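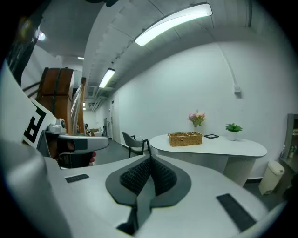 保洁与数采联合例会纪要（走廊小圆桌那摊事）

分享 70　评论 50

先说一句，这次又轮到我记，所以大家将就看我的文风。上回 Enda 写的那份很工整，可是有人跟我讲读到第二页就睡着了，那我就照我平时说话的样子写啦。有记错的地方直接在底下留言，我改。

到会的有 Esi Sulemana（楼层保洁组长）、Enda Lynch（Wendum 运营）、Mawuli Adjei（数采带班）、Yolandi Kekana（排班和人事），还有我。Araba Opoku 前半段在 Bikex 那边接电话，讲到第二项才进来，第一项她是后来补看的。下午两点开始，中间停了一次去倒水，四点不到散的。

一、上次留下的尾巴

上次说要给两只夹爪各配一个挂钩，别再往椅子上一搁就走人。挂钩买了，没装，原因是墙上能不能打孔还没人点头。Enda 说他去问物业，这句话他上次也说过（Enda，我写下来了哦）。

Caltov 的上传界面改成中文了，翻得有点怪，“丢弃片段”翻成了“遗弃片段”，Esi 说每次点这个按钮都有点于心不忍。大家笑了一阵，决定先不报修，能看懂就行。

Bawa 项目的门卡，保洁组还差两张。Yolandi 会后就去办。

二、采集进度和篮子的问题

Mawuli 先报数。到上次导出为止，整理桌面这个任务通过审核的片段是 729 条，Bawa 这一期还想再要 300 条。他的意思是叠毛巾、摆杯子那些先放一放，后面集中拍“取放篮子”，就是走廊小桌上那种带格子的编织篮。

我问为什么偏偏是篮子，我以为越难夹的越往后放呢。Mawuli 说正好反过来，Bikex 那边样机现在最不会的就是这种边沿有起伏的东西，光滑的盒子样本早就够多了，再拍也是重复。

然后 Esi 就开讲了，这一段我觉得是整场会最值得记的。她说她们组的人拿篮子从来不会去捏正中间那一段，手会自己找地方，找编得密、不容易散的那一截，还要看里头东西往哪边偏。可是手上换成夹爪以后，大家都变得很老实，看见哪儿好夹就夹哪儿，动作倒是干净，但已经不像她们平时干活了。“你们要的到底是我们怎么干活，还是我们怎么使夹爪？”这是她原话。

Mawuli 想了一会儿，承认审核标准里有一条“路径平滑”，可能把大家往那个方向带了。有些片段中途停下来、换个位置再夹，审核的时候容易被打回去，慢慢地就没人敢换位置了。他同意跟 Caltov 那边商量，中途换夹点不再算失误，前提是东西没掉。

Araba 这时候进来了，听了两句就说 Bikex 的人肯定欢迎，他们上礼拜还在抱怨样本太“乖”。好嘛，两边都嫌，中间白白讲究了那么久！

接着说怎么夹边。Esi 和 Mawuli 当场过了一遍要领，我尽量记全：

夹爪先对准边沿再收，别一边收一边找；两片指垫要把藤编的边夹在中间，从缝里直直下去，夹歪了一提就转。第二只夹爪在旁边等着，什么时候搭手由拿它的人自己判断，不用喊口令，喊了反而两个人一起动。花瓶、相框和绿植照旧留在桌上，不要为了省事先清到别处，真实的桌子上就是有这些东西。每条开始前东西可以挪动位置，挪多挪少随意，但是花瓶别摆到桌边上去，拜托了。

Araba 补充说，夹垫上那层黑色网面如果起毛了要马上换，不要再凑合一个班次。备用的在 Mawuli 抽屉里，钥匙问他拿。
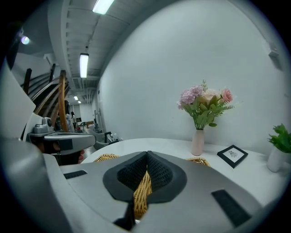 三、手腕、班次和休息

这一项是 Yolandi 提的。她一个一个找数采的人聊过，回来说得最多的就是手腕酸，其次是拇指根。夹爪拿一会儿没感觉，一直端着、还得端得稳，那就不一样了。有位大姐跟她讲，擦一上午楼梯扶手也没这么累，因为擦扶手可以随时换手，这个不行，换了手这条就得重来。

Enda 原来的排法是一口气采完半个班，好处是不用来回交接。Yolandi 不同意，她提的是每 50 分钟必须放下夹爪歇一次，歇的时候不许去“顺便”审片子，审片子也是盯着屏幕，不算歇。Enda 担心这样一来产量往下掉。Mawuli 倒是站在 Yolandi 这边，他说每段最后那一小截被退回来的本来就多，人一累，收爪的时机就散了，采了也是白采。

讨论了半天，定下来按 Yolandi 的办法试到 December，到时候看退回的情况再说。两个人一组的，左右位置每歇一次就对调，免得老是同一个人拿着辅助的那只干举着。

我自己加一条私货：我试过一次，就采了几条，第二天拧保温杯盖子都觉得怪怪的。所以坐办公室的各位，请不要再说“不就是夹个东西嘛”。

四、机器来了以后，我们这些人怎么办

本来议程上写的是“岗位调整沟通”，Esi 说这种标题大家一看就紧张，不如直接写问题。那就直接写。

底下传的说法有好几种，最吓人的一种是：保洁组采完数据，样机一上楼，人就不要了，等于自己教会了顶替自己的东西。Esi 说她没办法跟组里的人讲这是谣言，她手上没有一张纸能证明它是。她不想听“放心”两个字。

Enda 这回没绕弯子，我挺意外的。他说 Wendum 目前的安排是样机夜里在公共区域收桌面，把杯子、篮子、杂物归位，白天不上；楼梯、卫生间、玻璃这些不在范围内，短期内也看不到有谁能做。他也说了，夜班收桌面那部分工时确实会少，这一点他不想瞒。少掉的工时往哪儿放，公司还没有定下来。

Esi 问，没有定下来是几个方案在挑，还是根本没有方案。Enda 停了一下说，有一个半。一个是转到数采和审片，另外半个是样机夜里出岔子时得有人值守，但值守算什么工种、拿什么补贴，还没谈拢。

Yolandi 说这半个她来负责写成整的，但有个条件，数采的时薪不能再按“临时支援”算。现在保洁组的人去采数据，工资单上写的是支援，拿的是原来的钱，干的却是另一门手艺。Araba 很赞成，说 Bikex 自己招的采集员是单列岗位，他们那边要是知道我们这么算，也会觉得奇怪。

这里争得比较久，也有点火气，我不逐句记了，记结果：

数采单列成岗，Yolandi 起草岗位说明，Esi 先看，看完再给 Enda，顺序不能倒。愿意去的人自己报名，不愿意的不用写理由。不报名的人，夜班工时如果有变化，要提前面谈，不能只发一封邮件。面谈时 Esi 在场。

Esi 还提了一点，我听完心里咯噔一下。她说组里有人最近收桌子的时候会下意识学夹爪，两根手指去捏，别人看见了开玩笑叫她“样机”。她自己也笑，可是笑完跟 Esi 说，不太喜欢这个外号。所以在这里写一句：别这么叫了。

Araba 讲了点 Bikex 那边的情况，算是换口气。样机在他们那儿收桌面，碰到布面的东西还行，碰到篮子就提一下、放下、再提一下，像在犹豫要不要买。Esi 说那它得再跟我们学学。Araba 说就是啊，所以说明里应该写清楚这些动作是谁教的。大家都觉得可以，Mawuli 问具体写在哪里，没有讨论出来，下次接着谈。

五、走廊里路过的人

小桌在走廊边上，一边采一边总有人走过去，远处也常有人站着说话，夹爪上的相机会把他们一起拍进去。之前贴过告示，贴得太高，等于没贴。

Mawuli 说走廊的片段上传以后，Caltov 会先把人脸处理掉再进审核，这个流程是有的，只是从来没跟楼里其他人交代过。有人在茶水间问过 Esi，是不是在录她们偷懒。Esi 当时回答不是，但她也说不出录了以后到哪儿去。

决定由 Enda 写一个短说明，半页纸以内，讲清楚拍什么、谁看得到、想删找谁。要用人话写！Esi 读一遍，读不懂就退回去重写。告示挪到眼睛能看到的高度。

有人提议干脆搬进会议室去采，安静，也没有人路过。Araba 说别搬，样机以后就是要在走廊里干活的。再说那张桌子摆在那儿挺好看，我也舍不得（这句不算决议）。

六、分头要做的事

Enda：问物业打孔的事；写走廊采集的短说明；把夜班工时可能减少的部分列成表，给 Esi 和 Yolandi 各一份。

Mawuli：跟 Caltov 谈换夹点的审核标准，谈完口头通知两个班次，别只在群里发；检查夹垫网面。

Yolandi：门卡两张；岗位说明初稿；歇息和对调位置的排班。

Esi：收报名；挑几个平时拿篮子拿得顺的人，先不用夹爪，空手做给 Mawuli 看一遍，再换夹爪采，看看差在哪儿。

Araba：问 Bikex 能不能让保洁组的人去看一次样机收桌子，最好白天去，去的时间算工时。

我：发纪要，催 Enda。

七、其他

绿植是谁在浇？Esi 说她们组在浇，Mawuli 说他们组也在浇。请两边商量一下，再这么浇下去它要受不了了。

下次会还是原来的房间，Araba 带点心，她自己说的，我听得很清楚。

相关内容
挂钩到底装哪里：上次例会纪要（Enda 记）
Caltov 上传界面常见问题，附按钮中英文对照
Bawa 项目门卡申领办法
夹垫更换步骤和备件登记
夜班交接本填写提醒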